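Unit 3: Reading a Product Claim
Course handout, Consumer Research Basics
Posted Jul 15, 2022

What this unit covers

Last unit we looked at where claims come from. Now we take them apart. You will need the Naleo leaflet and the Kahraman warranty sheet from the reading packet. Bring both to section, with your own notes in the margins. Clean copies tell me you haven't read them.

The missing half of a comparison

"Lasts longer." Longer than what? The Naleo leaflet uses this phrase for its floor wax and never finishes the sentence. It may mean longer than the old formula or longer than no wax at all. A reader fills the gap with whatever sounds fair, usually the leading rival, and the company hasn't had to say a word that could be checked.

Watch for "up to" as well. "Up to 20 percent less" is true if a single buyer got 20 percent and everyone else got nothing. I have yet to see a leaflet that prints the low end of the range in the same size type.

Surfaces and what gets said about them

Most of our cases come from the household aisle, where the claims are thick and the testing is thin. "Safe on all surfaces" is the worst of them. All surfaces would take in raw brick and silk. Ask which ones were tried, for how long, and by whom.
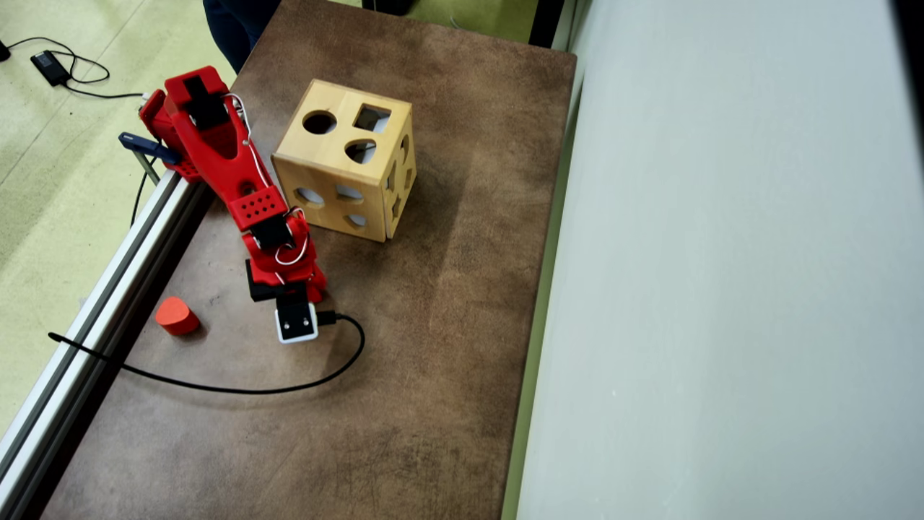
Brown tabletop, red arm with black gripper jaws.

A tabletop may be solid, veneered, painted or printed, and a buyer often can't tell by looking. The Dristbridge polish label says "for wood and wood-look finishes," and I'd like to know what that leaves out. When a label is this wide, the fine print tends to tell you to test a hidden spot first. Read those two lines side by side. One says it works everywhere, and the other says find out for yourself.

Words that can't be wrong

Some words carry no claim at all: "helps," "fights," "supports," "designed to." A cleaner designed to lift stains can fail to lift a single one and the label is still true. Cross these words out with a pencil and see what remains. In the Dostance carpet spray ad, I was left with the name, the price and the word "fresh."

"Fresh" deserves a paragraph of its own in your homework. It has been used on that page to mean clean, scented, recent and cold.

Fabric claims have the same trouble. "Restores softness" supposes that somebody measured softness before and after, and the ad doesn't say how. A hand on a felt pad is a test of sorts, but two people will score it differently, and the same person may score it differently after reading the box.

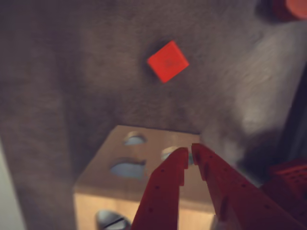 Homework

1. Pick one claim from the Kahraman warranty sheet and rewrite it so that it could be proved false. If you can't, say what information is missing.

2. Find 3 labels at home that use "up to." Copy the full sentence, including any footnote.

3. Read page 9 of the packet again. The survey there was run in February and the ad calls it "year-round." Write one paragraph on whether that matters for this product. "It depends" will be marked down unless you say on what.

Keep your answers to one page. Labels may be taped to the back.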